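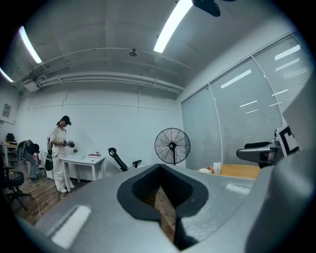
Back room at the Heywood office, a little after 2 in the afternoon

Anyone else's job turned into teaching the robots? What happens after?

Posted by drarn_packer in Work & Careers

I was on the packing line at Drarnthorpe until March. Now 2 of us per shift get sent over to the Heywood office to do "demonstration work" for the new Ratamen system. You hold a gripper in your hands and pick things up, put them down, wipe a table, then do it again. My sheet for last month says 1093 recordings. The pay is the same, and I'll admit my back feels better than it did on the line.

My manager says this will "free people up for more interesting work" but can't name any of it. Has anyone been through this? Should I be asking for something in writing, or am I being paranoid?

jisley_nights

Not paranoid. We had a different system at Jisley and heard the same speech. The people who did the demonstrations kept their jobs, I'll give them that. The jobs changed, though. Mostly they stand by and clear jams, and they get written up for slow response times, which didn't exist as a thing before.

Ask three questions and get the replies by email. What is my job title while I do this? Can I go back to my old position at my old rate, and until when? Do the recordings count toward any kind of performance score? Our people skipped the last one and were sorry. Somebody was ranking them by clips per hour the whole time – 25 was the cutoff, and we only learned that at review time.

I'd also keep a copy of your monthly sheets at home. If they ever open a trainer position, you want proof you already did the work.

mostly_forklifts

they've been saying robots will take over our warehouse since I started and the one we got can't handle a shrink wrapped pallet. take the easy shift and rest your back

palletjack_77

Check your contract for "other duties as assigned." If it's in there they can probably put you on this as long as they like. I still think the pay should be higher. You're doing your own work and training too, and "same pay" sounds like a bargain for them. Don't know the rules in your state so ask your union rep if you have one.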